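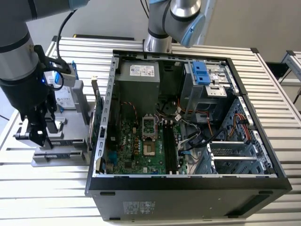 A desktop computer tower is a case that holds the main parts of a personal computer, among them the motherboard, power supply and drives. With the side panel off, the processor and memory can be removed or replaced.

Processor

The processor fits a socket on the motherboard. A flat metal heat spreader covers the chip. 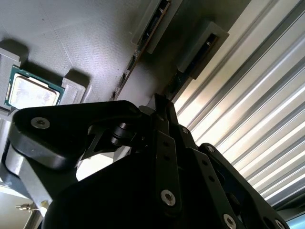

Outside the computer, it is best held by its edges.

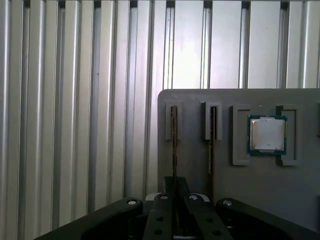
Memory

Memory modules are narrow circuit boards that stand upright in slots. Many desktop boards have 2 or four.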